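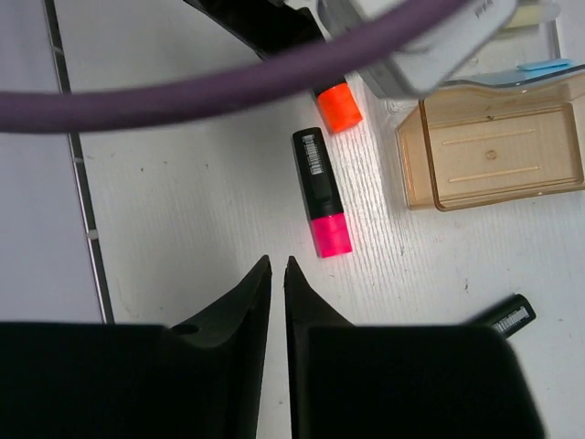 **Figure 4.** Open gripper fingers above a white tabletop with a fine wood-grain texture.

### 3.2 Tank furnishing and hiding behavior

The 81 home aquariums in the Collow group were compared by type of furnishing. Owners recorded the time each betta spent under cover during two evening periods, before and after the January water change. Tanks with live plants were scored separately from tanks with ceramic shelters only. Across both groups, 214 records were complete and were kept for analysis.

Fish in planted tanks left cover sooner after feeding than fish in tanks with shelters only. The difference was smaller in the Park households, where most tanks stood near a window. Light level was not controlled at either site, and the effect of plants cannot be fully separated from that of daylight. Records from Jokness are treated in Section 4.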